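Shared Rooms and Storage
Handout for session 3, lockers, racks, window sills
Tirnov Workspace Course

Notes are rough, I typed them up between groups. Bring this with you, there's space in the margins if you print it. Reading for next time is at the bottom.

Where we got to last time

Finished entrances and walking routes. Main thing to keep from that session: draw the route people really take, then look at what sits in it. Most of you drew the route on the plan first and then went and looked. Other way round please. Walk it, then draw it.

Also we didn't get to stairs and mezzanines. Short bit on that near the end of this handout, we'll do it properly later.

What we mean by a shared room

Any room where more than one group keeps things and no single group decides where they go. Workshops, break areas, rehearsal rooms, the back half of a lot of small offices. Big open halls with a corner for everything.

A home kitchen can be one too, if there are roommates. Same problems, smaller scale, more dishes.

What makes it different from a private room:
Things arrive faster than they leave.
Surfaces get claimed by the first item put down on them.
Labels go out of date and stay up.
Doors get left open.

That last one sounds petty, it isn't. See lockers.

Four kinds of storage

Closed and assigned. Lockers, named drawers. One person or one group has it.
Closed and common. The supply cabinet. Anyone can open it, anyone can put things back in the wrong place.
Open and assigned. Hooks with names, a shelf with a label on the edge.
Open and common. Coat rack, counter, window sill, floor.

Write these in the margin of your sketch as CA, CC, OA, OC. Used all through the course so get used to them now.

The trouble nearly always starts in OC. People use a counter as storage when the closed places are full, or locked, or farther off than the counter. Usually the third one. Measure the steps from the door to the locker and from the door to the nearest flat surface. If the flat surface wins, you know where the bags are going to be.

Lockers

Metal lockers are the standard for rooms like this and they're fine. Hard to break, easy to wipe, vents in the doors so damp stuff doesn't go sour right away. They are also bad at a few things. Shelves too deep for small items. Dark inside. No way to see from outside if one is free.

Things to check on a bank of lockers:

Is it clear which are in use? Not "do people know", is it clear to somebody who came in for the first time.
Where's the notice, and can it be read from where you stand to open a door? Upper center door is a decent spot for a notice. Eye height for most, and you pass it on the way to any other door. Low doors are hopeless for this.
Is the notice still true? Read it. The whole thing.
Do doors swing into a route?
What is kept in the low ones? Heavy things should be, mostly it's whatever nobody wanted to bend for.
Any tags or keys hanging, and do they match.

Open doors. A lower locker door left open at shin height is a bump waiting to happen and it also changes how the room gets used, people read an open locker as a common shelf. Within a few weeks the thing inside belongs to everyone. If you want it to be a common shelf, good, take the door off. If not, it gets shut.

One group in the last round did a nice little test with this. Left one locker open on purpose with a tray in it, empty, no label. By the end of October the tray had batteries, tape, a mug, and somebody's Ornex catalog. Not a proper study but you see the point.

Clothing

Racks next to a counter are common, people take the coat off, put the bag down, go. So the rack pulls the bags to the counter. Move the rack and you move the bags. Cheaper than a sign.

Dark coats on a rack: nobody can tell which is theirs, so they all get handled. Numbered hangers help. So does not hanging things there in summer, but good luck.

Ask of every rack:
How many things on it today, and how many have been there longer than a week? (You'll have to go back and look, one visit won't tell you.)
Does it block light or a vent?
Is there anywhere for wet umbrellas. There never is.

Space under counters. Good for anything on wheels. A small cart should roll straight out without lifting or turning. If you have to move something else first, that cart won't get used, and then it turns into a shelf with wheels on.

Windows and sills

Bright surfaces collect bottles. I don't have a good theory, I think people drink looking out. Anyway, count on it. Water, soda, whatever else, all on the surface by the window and half of them with a bit left in the bottom.

Options:
Bin right beside it. Works best.
Move the drinks spot there officialy, with a tray. Also works, and it's nicer to people.
Sign saying no bottles. Doesn't work.

Don't store anything in front of a window just because there's wall-ish space there. Boards are the usual one. A board in front of a window costs you light and you read it against the glare, so it does neither job. If the board has shapes or outlines on it for where things hang, it needs to be where the tools get used. Walk over there with a tool in your hand and see how it feels.

Cabinets next to windows are OK if they're low. Watch the doors again.

Things that stand on the floor

Fans, bins, stands, boxes waiting for somebody. Anything on the floor gets a mark on your sketch, with a circle for the round bases. Standing fans are awkward, they need a cord, they need clear air in front, and they wander. In the summer they're in the middle and in the winter they're still in the middle. Give the fan a home spot for the months it isn't running and write the spot on the sketch.

Boxes waiting for somebody: write down how long they say they've been waiting. Then double it.

Upper levels (short)

Mezzanines with a railing. Two questions only for now.

What do people up there see when they look down? Tops of lockers, for one. All the stuff thrown up on top of the lockers looks tidy from below and terrible from above. Go up and look before you call the room done.

What could drop through or over the railing. Nothing should be stored against it, nothing should be hung on it. Cups included.

Exercise A, in class

Pairs. 20 minutes. You get the room we're in.

Pick one storage point. Sit where you can see it and don't touch anything. Note every time someone comes to it: what they put down, what they picked up, did they open or close anything. Fragments are fine, mine are.

Sample of how notes should look, from last round:

"9:10 bag on counter. coat on rack. 9:12 bag moved, laptop down. 9:15 locker opened, jar out, door left. 9:21 someone else, walks around door. 9:24 bottle on sill. 9:30 same bottle."

That's plenty. No opinions in the notes. "Messy" is an opinion. "Three coats on one hook" isn't.

Exercise B, homework

Pick a shared room you use. Ask first if it isn't yours to poke around in. Make a sketch by hand, one page, with CA CC OA OC marked. Then write it up in 500 words, no more, answering:

What is the nearest flat surface to the door, and what's on it?
Which closed storage is hardest to get to?
Which label or notice is out of date?
What one thing would you move?

One thing. I keep getting lists of twelve. If you can only move one item it makes you choose, and you learn more from the choosing.

No shopping. You may not solve it by buying bins. Last round someone put a whole Jilateo shelving set in the plan, very handsome, and the coats would still have been on the chair.

Marks

Sketch 40, write up 40, in-class notes 15. Adds up to 95, the other five is for turning it in on time and with your name on. Yes people forget the name.

Common mistakes

Drawing the lockers as one block. Draw the doors, and which way they swing.
Leaving out the ceiling. Beams and lights matter if anything tall gets moved, and a locker bank that kills the light from one side makes the whole corner a dump.
Writing what the room is for insted of what happens in it.
Skipping the insides. If you have permission, open the doors. A shelf with two unrelated things on it is worth a line in your notes.
Tidying up before you look. Leave it alone!! Observe first, then ask, then move.

Before you tidy somebody else's shelf

Ask. If you can't find who to ask, put a dated slip on it and wait two weeks. Don't throw out containers because they look empty. Lids back on the same container. Anything with a tag keeps the tag.

Personal lockers are off limits in this course, full stop, open door or not. Shut the door if it's in the way and leave it.

For next time

Read the Fikre packet, the part on labels, skip the appendix. Bring your sketch even if it's half done. Bring tape, masking is fine, we'll mark out swing areas on the floor and the room has to be clear for that by the time we start.

Same room as before, the one with the gray lockers. Coats on the rack, bags not on the counter please.
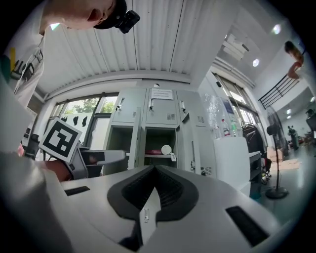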